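Looking After a Silver Chain and Other Small Jewellery at Home

Many readers write to me about silver that became dark in the drawer. In December the letters are more, as people take out their good pieces for the holidays and find them grey or even black. I have repaired and cleaned jewellery for many years, first in Skemden and later in my own small workshop, and I would like to put down the methods which I use for my own things.

First, look at what you have. Sterling silver can be cleaned at home without much danger. Silver plate is more delicate, for the layer is thin and every polishing takes a little away. If you see a yellow or reddish colour at the places where the piece is worn, stop polishing and only wash it.

Washing

Take a small bowl, warm water and two drops of plain washing-up liquid. Do not work above the open sink. I have taken apart more than one drain to find an earring. Leave the chain in the water for some minutes, then brush it with a soft baby toothbrush, also inside the clasp, where the old hand cream collects. Rinse in a second bowl and dry it with a cotton cloth. After this, let it lie on a towel overnight, as the links keep water much longer than you think.

For most chains this is enough. If it is still dark, use a silver cloth. Hold the chain at one end and pull the cloth along it slowly, always in the same direction. Do not rub forwards and backwards, this makes the links stretch and a fine chain may break. The cloth will become black quite soon, and it must not be washed. A black cloth still works. I use a Clasenico cloth and I keep it until it has holes.

The foil bath

Line a bowl with kitchen foil, the shiny side up or down, it makes no difference. Put in one spoon of baking soda, lay the silver on the foil and pour over 700 ml of hot water. There will be a smell like eggs. Take the piece out with a wooden spoon when it is bright, rinse it well and dry it.

Please do not use this bath for pearls, opals, turquoise, amber or anything that is glued. Also not for pieces with dark lines in the pattern which were made dark on purpose. The bath will remove them, and then the pattern looks flat and cheap. I did this once to a brooch from my aunt and I am still sorry.

Pearls

Pearls need only a damp cloth after wearing. Put them on last, after perfume and hairspray, and take them off first. The silk thread should be changed when you can see a gap between the pearl and the knot. Never hang a pearl necklace on a hook, as the thread becomes longer from the weight.

Storing

Air is what makes silver dark, together with wool, rubber bands, and some kinds of cardboard. Every piece should have its own small bag with a zip closing. Press the air out before you close it. Leave the clasp of a chain outside the bag and the chain will not make knots. If you have a piece of white chalk, put it in the box also, it takes some of the damp. Change it two times in a year.

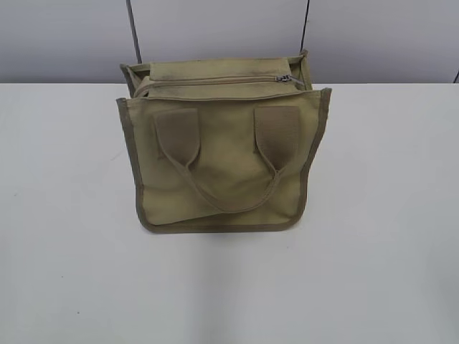
Delwyn Kerslake wrote to me that chalk did very little in a cottage near the sea, and that the small paper strips against tarnish worked much better, one strip in each box and a new one every six months. I have tried the strips since then, and I agree they are stronger. They cost more than chalk, of course – but for a silver tea set or a heavy necklace I would buy them.

Knots in a chain

Lay the chain on a flat plate and put one drop of baby oil on the knot. Take two sewing needles and open the knot from the middle, very lightly. Do not pull at the ends. When it is open, wash the oil away as written before. If you are angry, leave it until the next day.

Rings that do not come off

Hold the hand up high for some minutes, then use cold water and a little soap, and turn the ring while you move it. If the finger is blue or has no feeling, do not wait, go to a doctor or to a jeweller who has a ring cutter. A cut ring can be soldered again, and a good jeweller will hide the place well.

Next time I will write about cleaning gold with stones, and how to see if a claw is loose.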